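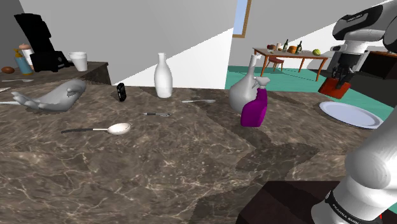 Wendy Hartley asked in April whether the net worth column could be trusted for anyone below state office, and the short reply is that it can't. Treat `net_worth_est` as a copied claim.

# skumen-bios

Short biographical records for 501 local and state officeholders, collected from fan pages, celebrity wiki sites and "how tall is" pages. One row per person per source.

## Fields

- `person_id`: stable across releases
- `height_m`: meters, two decimals, blank if the source gives a range
- `net_worth_est`: US dollars, as printed by the source
- `source_year`: year the source claims for its figure
- `conflict`: 1 if two sources disagree on height by more than 3 cm

## Known problems

Heights were parsed with the Mathur converter, which reads a comma as a decimal mark. Feet-and-inches values were converted before rounding. `conflict` is set for 153 people. Birth dates were dropped after Callum Blackburn found the same default day repeated in one source.
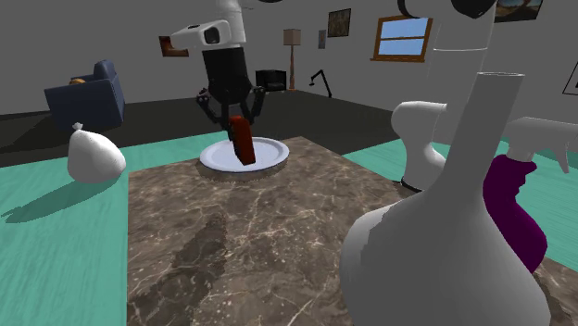
## Changes

- Jun 30, 2026: removed duplicate mayors, renamed `worth` to `net_worth_est`
- Previous release: added `source_year`

## Contact

Suryani Pillai maintains the table. Send corrections with the `person_id` and a link.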